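Kitchen Kit Corner: three weeks with the Skidex home arm

I promised back in December that I'd write up the Skidex as soon as I'd had it long enough to stop being polite about it, and a whole pile of you wrote in asking where the review was. So, yes, sorry, it's January 10, 2026 and I'm finally sitting down to do it.

Quick refresher for anyone who skipped the last issue. Skidex is a rental kit from a small outfit called Tikwood. You get an arm on a stand, a two-fingered gripper, a tablet and a person who comes to your house and sets the whole thing up for you. You pay 205 dollars a month, and you can send it back any time after the first month. They pitch it at people who want help with small kitchen jobs, and at folks like me who simply can't leave a new gadget alone.

My setup person was Gonzalo Valcárcel, and he was great. He walked around my kitchen for a good while before he took anything out of the van, and he asked me a lot of questions I didn't have answers to. Which drawers do I open most? Do I leave stuff on the counter? (Yes. Next question.) Is anybody in the house left-handed? Then he had me pick a first job, and I picked the sink, which he told me is what nearly everybody picks. I guess we all hate the same things!

Setup took all morning. The longest piece of it was what Tikwood calls the walk, where you move the arm by hand to each spot you want it to know and tap the tablet to save it. Faucet, soap, the near edge of the sink, the far edge, and so on. The arm goes light when you're moving it, a bit like pushing a shopping cart with good wheels, and I got the hang of it faster than I expected. You can save 32 spots on the basic plan. I used up most of mine on the first day, then went back and deleted a bunch that were basically the same place twice.

The faucet was the job I most wanted to see. Mine is one of those tall curved ones, nice and shiny, and I had a feeling that would be trouble. Gonzalo said to teach it the lower part of the neck and keep away from the curve, and to bring the gripper in low over the back of the sink with the fingers open.
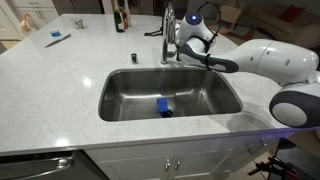 Where it goes wrong is the last little bit. The arm gets to the right area every time, no complaints there, and then it slows way down and creeps the rest of the way in. On the normal setting the creeping drove me up the wall. There's a menu item called Approach, buried two screens deep, and if you bump that up one notch it's a lot better. I wouldn't go two notches. I tried it, and the fingers tapped the metal hard enough that I heard it from the next room.

Wiping is good. I'd even say very good, as long as you give it a sponge that's stiff enough to hold its shape. The floppy cloths I normally use are hopeless, they just fold up and it ends up polishing one spot with a corner. A firm block works so much better. It does the flat part of the basin in long passes and it's fussy about the rounded corners, going back over them a second time, and I've come to like that about it. It skips a strip right around the drain. Tikwood says that's on purpose and that you can turn it off, but I haven't found the switch.

Picking up cups is fine if they're sitting by themselves. Put a mug close to a bottle and it gets shy, stops, and sends a message to the tablet asking what you'd like it to do. Well, I'd like it to pick up the mug! But I do see why they went the careful way with this, and I'd take a shy arm over a bold one in a room full of glass. Knives are on the do-not-touch list and you can't take them off it. I asked.

I called Tikwood's help line a few times, partly because I needed it and partly because I wanted to see how they'd do. The first time I got Kamala Pinto, who knew the thing inside out and had me fixed up before my tea was ready. The second time I was on hold for ages and the fellow read me the same page I already had open. Third time, Kamala again, hooray. She's the one who told me about Approach, so if the menu tip saves your sanity, thank her.

A few gripes, in no special order. The stand takes up more floor than the brochure would have you think, and I've kicked it in my socks more than once. The cable they give you is too short for an island, so budget for an extension. The tablet app logs me out every single night and wants the whole password again in the morning. And the blue light on the wrist is bright! It's handy in the daytime when you want to know if the thing is awake, but I'd love a dimmer for the evenings.

Sreekumar Sastry wrote in to ask how it stacks up against the Pliltuler, which he's had since last spring. I've only used his for an afternoon, so take this with a grain of salt. The Pliltuler is quicker and its app is much nicer. It's also 114 dollars a month more once you add the gripper, and you do the setup on your own with a video. If you're handy and patient you might be happier with that one. I'm neither before lunch, and having Gonzalo there was worth a lot to me.

There's also a soft finger set, made by Ramasamy, that fits right onto the Skidex. Khadija Tahiri has a pair and swears by them for wine glasses. Mine are on order and I'll let you know.

Am I keeping it? For now, yes. I've signed on for 3 more months and I want to try it on unloading the dishwasher next, top rack only to begin with. If you've already taught yours to do that, please write and tell me how you handled the rack sliding back in on you, and whether you saved the silverware basket as one spot or several.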